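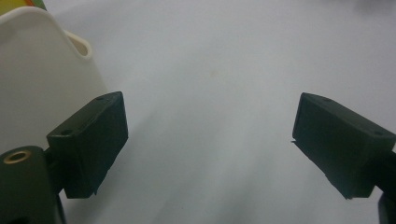 Looking After the Hand-Held Gripper (my part of the Fusport project)

I got the maintenance job because I was the one complaining about the fingers. The pads had gotten pretty ratty, with chipped edges and a little jagged bit hanging off the bottom of the left one, and I figured somebody should write down how we deal with that. So, me!

Mulugeta Assefa printed our spare pads in March, 8 of them. Each pad has two small holes on top. I clean those out with a toothpick before I put any screws in (the plastic strings are tiny and super annoying).
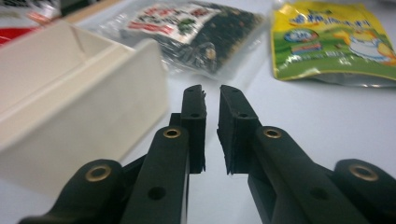
Lining up the tips

I close the fingers most of the way and look down through the slit. With white table behind it you can tell really fast if one tip leans. Then I check the brass eyelets on the arms for play, wiggling each one with a fingertip. Marichka Demchenko wanted them oiled, I voted no, and we ended up using one drop of dry lube every 200 grabs.

Trimming, or not

I was all set to sand the pads smooth, but Ostap Pasichnyk talked me into leaving the gripping faces alone and only snipping loose flaps with flush cutters. Still on my list: that thin sliver at the lower corner of the right pad.

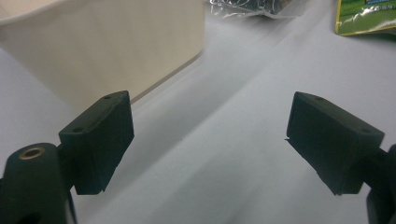

Fingers open over the bench, brass ring at lower left, packages at the back.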